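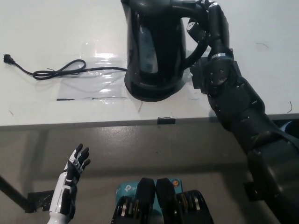 Attachment 1: kettle on its base, cord and plug to the left

Ticket: Kettle shuts off before boiling
Product: Orkia electric kettle, black, two-prong
Location: Omimska, second floor break area, white table
Opened by: Jitendra Goel
Priority: Low
Status: Closed

Original report

The kettle on the white table clicks off early. I filled it to the middle line, switched it on, and it stopped after a minute or so with the water barely warm. Switched it on again and it ran a little longer, then stopped. Third try it would not start at all until I lifted it and set it back down. It was fine before the January break.

Photo attached. Please advise whether to repair or throw out.

J. Goel

Reply from Veromen support desk

Thanks for the report. Please answer the following so we can narrow it down.

Which outlet was it plugged into, and was anything else on it?
Does the switch pop up with a click, or does the kettle just go dead?
Is there scale on the inside bottom?
Does it behave differently if you turn it on the base?

Please leave it unplugged when not testing. Also keep the cord away from the front of the table.

Reply from J. Goel

Wall outlet by the window. Nothing else on it. The switch pops up with a click the first two times. The third time it stayed down but no light and no sound.

Yes, there is scale, white and rough, covering most of the bottom. We fill it from the tap, not the filter jug.

Turning it does make a difference. With the handle to the right it cuts out. With the handle toward the wall it ran to 70 degrees on the Dubey probe thermometer before clicking off.

Log

9:40 a.m. Tried the kettle on a second outlet, same result. Outlet ruled out.

9:55 a.m. Checked cord along its full length. No cuts, no soft spots, plug blades straight. Cord ruled out.

10:10 a.m. Unplugged, lifted kettle off base. Ring of dried mineral deposit around the center connector on the base, and some on the underside of the kettle. Wiped both with a barely damp cloth and let them dry. Did not use any spray.

11:30 a.m. Retest, half full. Started right away in all handle positions. Still clicked off early, at 82.

11:45 a.m. Descaled with citric acid, one packet, water to the middle line, left to soak. Put a note on the lid so no one would make tea with it.

1:15 p.m. Emptied. Most of the scale came away. Repeated with a second packet for the rest.

2:20 p.m. Rinsed 5 times. Boiled a full kettle and threw it out.

2:35 p.m. Retest, half full. Reached a full boil and clicked off normally. Repeated twice, same result.

Cause

Two separate faults. Poor contact at the base from dried deposit, which explains the no-start and the handle position. Scale on the heating plate was tripping the cutout early.

Follow-up

Descale monthly. Use filtered water if the jug is full. Do not fill above the max line, as overflow runs down the outside and ends up in the base connector.

Stock item 44 (citric acid packets) is down to one box. Reorder requested.

If the early cutoff comes back with a clean plate, replace the kettle and do not open it up.

Comment from J. Goel

Used it twice this afternoon, no problems. OK to close.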